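Zalel community help > Hardware > Grippers

Marker pose jumps and gripper width reads wrong, spoon task

Posted by Rima Darwish, Dec 8, 2018

We record table-setting work with hand-held grippers in the Abu Hammour room. Since November the width reading drops out partway through a take. The log shows fault 3953, then the width holds its last value until restart. On replay the arm closes late and lets go of the spoon. In one replay it kept closing against the table edge and I had to hit the stop.

Firmware is stock. I have swapped the cable and cleaned the lens. The finger moves freely by hand.
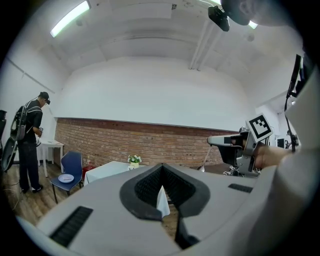 Spoon held over the table, view from the second gripper.

Is this a marker problem or the encoder? I would like to avoid sending the unit back.

Gosia

Same thing on ours. Restarting helps for a while. Following.

Fultetden

3953 is a stale width value, so look at the encoder first. The marker only feeds pose and cannot freeze the width.

Open the log and check the gap between width samples. Ours trips at 400 ms. If the gaps get longer through a take, the connector inside the handle is working loose - reseat it and put a cable tie on the strain relief. If the gap appears all at once, suspect the encoder board.

The pose jumps are separate. Check that the marker plate is screwed down flat, then recalibrate.

Do not replay any take that contains the fault. Set the replay script to abort on a stale width, and cap closing force at the controller before you run near a table again. The default lets it keep pushing on old data.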